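Collecting cloth-handling demonstrations for a gripper with a wrist camera

Tuesday, November 20, 2018

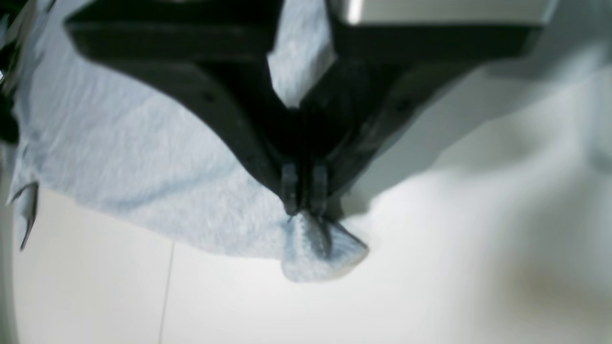

Giorgia Tedesco wrote after the first version of this page that her policy learned to close the fingers perfectly well and almost never closed them on the cloth. She asked whether she needed more demonstrations or different ones. She needed different ones, and most of the changes since that version come from working through her recordings.

The page covers recording by hand guidance or with a leader arm. It assumes your arm already moves, your camera already streams and you have somewhere to store the files. We use Hivby for recording and Prado for playback, but the steps are the same with other tools.

Before you start

Decide what one demonstration contains. For a towel or a similar cloth, ours begins with the arm at its rest position and the fingers open. It ends when the cloth has been lifted by one point, moved to the target side and let go, and the arm is back at rest. Write this down in a sentence and tape it next to the keyboard. If two people are recording, they will otherwise drift apart within an hour.

Fix the wrist camera and do not touch it again. The fingertips must be in view both open and closed. In the picture at the top they are shut on a gathered bit of the cloth, and that pinch is the part the model most needs to see. If the fingertips are hidden at the moment of contact, move the camera before you record anything.

Check the exposure with the arm low over the table. A pale cloth on a white surface is easy to wash out, and the gripper throws its own shadow as it comes down. Turn off automatic exposure and automatic white balance. Set them by hand with the cloth in place, then save the settings with the session.

Recording a session

1. Start a new session and enter the operator's name, the cloth and the light setting. Leave the notes field open.

2. Drop the cloth from chest height. Do not straighten it. If it lands flat, keep it flat, as flat starts belong in the set too.

3. Press record and wait for the counter to move before touching the leader arm. Older versions of Hivby lose the first moments if you start at once.

4. Bring the gripper down at a steady pace. Pick a fold or an edge you can reach from above and go to it. If you change your mind halfway, stop and discard the run.

5. Close the fingers, pause briefly, then lift. The pause matters. Without it the close and the lift run together in the data, and the model begins lifting before it has hold of anything.

6. Move to the target side, lower, open and return to rest.

7. Press stop, then mark the run as good, missed or discard. Do this straight away and not at the end of the session.

Repeat from step 2. Swap operators before anyone gets tired. Tired people make short, jerky movements and the model copies them.

Misses and recoveries

Keep the misses. When the fingers close on air, open them, back off a little and try again in the same run. Mark it as missed even if the second try succeeds. Our first set had 567 runs, nearly all of them clean, and the trained policy had no idea what to do after a failed grasp. It carried on to the target side holding nothing and opened its fingers politely over the table.

Do not fake misses by aiming badly on purpose. Zhenhua Zeng tried this in May and the policy learned to aim badly. Start instead from a hard position, such as a cloth bunched against the table edge, and do your best. Enough misses will follow.

What to vary and what to leave alone

Vary the way the cloth lands, the point you grip and the height of the lift. Change the cloth between sessions if you have several, and include at least one that is close in colour to the table. Leave the camera, the rest position and the finger speed alone. If one of those has to change, start a new dataset under a new name. We called ours Barham and then Barham 2, and were glad of the split when the first turned out to have a loose camera bracket.

Checking the recordings

Play back the first 3 runs of every session before recording the rest. Look for these faults:

Joint readings that lag behind the video. Find the moment the fingers shut and compare it with the gripper reading. They should agree.

Dropped pictures, which show as a small jump in the cloth.

Missing gripper values. Rarine's driver writes a zero when it loses the connection, and a zero looks just like a closed hand.

Hands in view during the reset. Trim them off the start of the run.

If a session fails any of these, fix the cause and record it again. We have tried patching timestamps afterwards and it took longer than a new session would have.

Copy the finished files to a second disk before you clear the recording machine. The split between training and test is made by session, never by single run, and is covered on the next page.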